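Étape 3 — Préparer la grille de relecture anonyme

Bon, on arrive au morceau que je préfère ! Si vous avez suivi les étapes précédentes, Sastberg est installé et votre compte d'administration fonctionne. On va maintenant masquer tout ce qui trahit le genre des candidats avant que le jury ouvre les dossiers (chez nous, à Wiltville, on s'en sert pour les bourses de thèse en informatique).

1. Ouvrez le menu Campagnes, puis Nouvelle grille. Donnez-lui un nom court, les noms longs débordent dans le tableau de bord et ça m'agace depuis le mois d'août.

2. Cochez Prénom, Photo et Civilité dans la colonne Masquer. Je coche aussi Congés et interruptions — c'est Subira Simiyu qui me l'a soufflé, et elle a eu bien raison.

3. Importez les lettres de recommandation. Le filtre repère les « elle », les « il » et les participes accordés, puis les remplace par une forme neutre.

Note : en français, le filtre laisse passer pas mal d'accords. Relisez au moins 5 lettres à la main avant de valider le lot.

4. Réglez le nombre de relecteurs par dossier. Le minimum est 2, et je vous conseille de ne pas dépasser 12 dossiers par personne, sinon les commentaires deviennent squelettiques.

5. Cliquez sur Verrouiller. Le jury reçoit son lien dans la foulée.

Attention : une fois la grille verrouillée, on ne peut plus démasquer un champ sans annuler toutes les notes. J'ai perdu 40 évaluations comme ça, un vendredi soir, et Zawadi Rotich m'en parle encore !

Pour exporter les résultats vers Ellon, passez à l'étape 4. 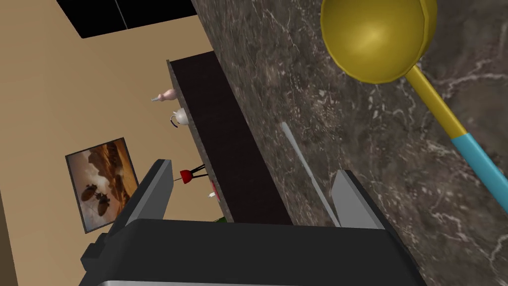

Vue de simulation : louche jaune sur plan de travail en marbre brun foncé.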